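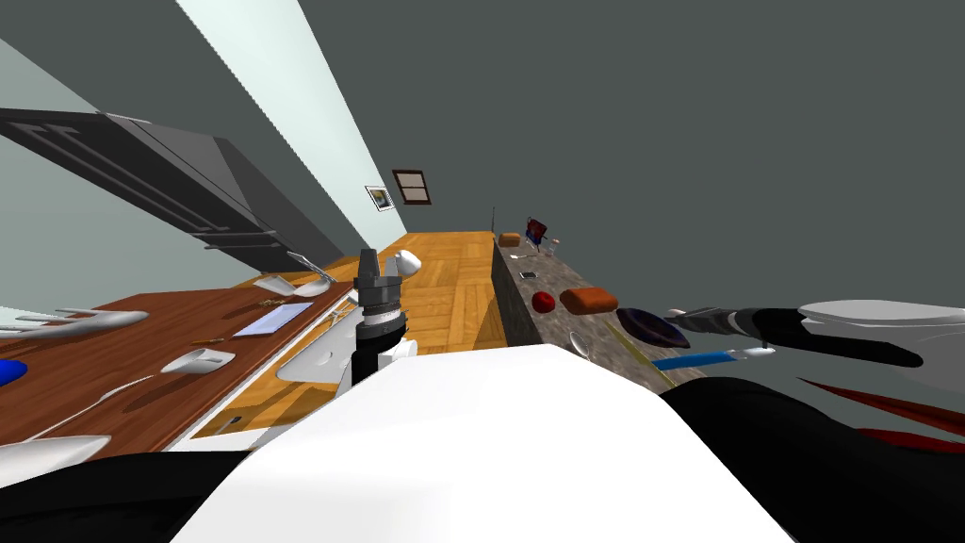 The reviewer in Dekach wanted to know why the entry on lichens ran to 500 words when the entry on mosses had 144. She said as much in the first line of her letter, before any greeting, and went on to say that a ninth grader who opened the book at M would think mosses hardly mattered.

I read the letter standing up, then sat down and read it again. She was right about the numbers. I had written both entries, the lichens in September when I still had time and the mosses over a single lunch.

Balora had hired me to write the plant and fungus entries for a two-volume school reference. The contract said 32 entries. It didn't say how long any of them should be, only that they should be "balanced," a word my editor also used on the phone whenever she wanted something shorter.

I called her that afternoon.

"Cut the lichens," she said.

"I could add to the mosses."

"There's no room to add. The page count went to the printer."

"Then the reviewer's going to write again."

"She can write," my editor said. "She gets paid either way."

I opened the lichen file. The first paragraph explained that a lichen is a fungus living together with an alga or a cyanobacterium, or sometimes both. That had to stay. The second was on where they grow - bark, bare rock, roof tiles, old headstones. The third was on how slowly they grow. The fourth was about the wall behind the school in Pant where I went as a child, though I hadn't named it. I had written that a single orange patch on a stone wall may be older than anyone who walks past it. It was the only sentence in the whole set that I remembered writing.

I took it out. Then I took out the roof tiles and the headstones.
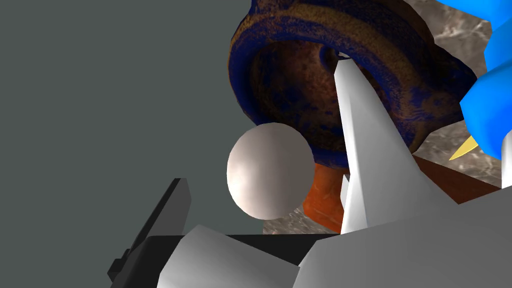 By six I had the lichens down to a length that nobody could object to, and I had moved the words I'd saved over to the mosses. My editor had said there was no room to add, but the total was the same, so I didn't see how the printer would care. I wrote about spores and the little capsules they come out of. I wrote that mosses have no true roots, and that the sperm need a film of water to swim through to reach the egg. I put in a line on peat.

It was a better entry. It was still dull. The first version had been dull too, but shorter.

I sent both files with a note saying the change was even and no pages would move. Ema, the layout program, sent back its automatic message: 2 files received, 2 files placed. My editor sent nothing.

The second letter from Dekach came a week later, dated November 29, 2024. It was half a page. The reviewer thanked me for the mosses. She had one correction, a plural I'd gotten wrong in the line about the capsules. Then she wrote that she had gone back to the lichens to check the new length and could not find the sentence about the stone wall. She asked if it had been dropped by mistake. She had read it aloud to her class, she said, and one of the students had gone out at recess to look at the wall by the parking lot and come in late.

I got out the file and looked at the page. There were two blank lines at the bottom of the column, under the last words on lichens. The sentence would take three.

I started looking for something to cut from the ferns.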